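Equipment Planning for the Skunent Sorting Cell: Project Report, Group 2

1. Scope

The assignment was to prepare a purchase plan for a small robot cell that moves parts from a tray to a bin. The budget covers the gripper, the wrist camera, mounting hardware and spare parts. The arm is already owned by the department and is not costed here. No hardware was ordered during the project. All fit and clearance work was done in simulation, and prices were taken from written quotes.

2. Requirements

The gripper must open to at least 70 mm, which is the width of the largest part in the Skunent set plus clearance. It must run on the arm's existing 24 V supply. Replacement finger pads must be sold separately, as pads are the main wear item. The camera must work at short range from a wrist mount, and its bracket must fit the same flange as the gripper.

3. Candidate suppliers

Quotes were requested from Gosau, Rinis and Nugroho. Gosau offered a two-finger electric gripper with a fixed pad shape. Rinis offered a similar unit with removable pads and a longer body. Nugroho quoted a pneumatic gripper at a lower unit price, but the cell has no air line. Adding a compressor and a regulator removed the price advantage and added a maintenance task. The Nugroho option was dropped at this stage.

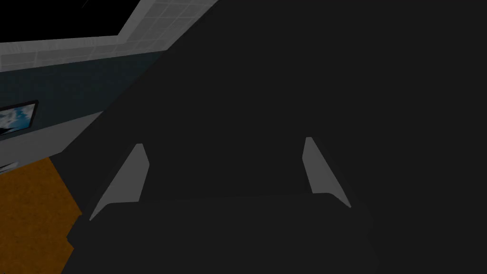

Camera placement affects the budget more than we expected at the proposal stage. The first plan assumed a single wrist camera with a short bracket, and the simulated wrist view was used to check it before any bracket was priced. With both light gray finger pads in view and open, the dark gripper body still takes up the center and the entire right side of the image, and the room shows only at the left. That view is suitable for checking the grip, but it leaves little of the surroundings for locating a tray. We therefore added a second, fixed camera to the equipment list and kept the wrist camera for close work. A longer wrist bracket was also considered. It was rejected on account of the extra load at the flange.

4. Budget

The revised equipment total is $1,105 before tax. This covers the Rinis gripper, 2 cameras, one short wrist bracket, one fixed stand and 3 sets of finger pads. Cables are included with the gripper quote. The Gosau unit would lower the total slightly, but a worn pad would mean replacing the whole finger. Shipping is not included, as Rinis calculates it at the time of order.

5. Order of purchase

The gripper should be ordered first. It has the longest lead time, and the bracket holes cannot be confirmed until the flange adapter is in hand. The cameras can follow once the adapter has been measured. Spare pads can be ordered with the gripper to save a second shipping charge.

6. Open items

The simulation does not model cable routing, so the cable length in the quote has not been verified. The fixed stand position is also unconfirmed and depends on which bench is assigned to the cell in January. The Rinis quote will have to be renewed if the order is placed after that month.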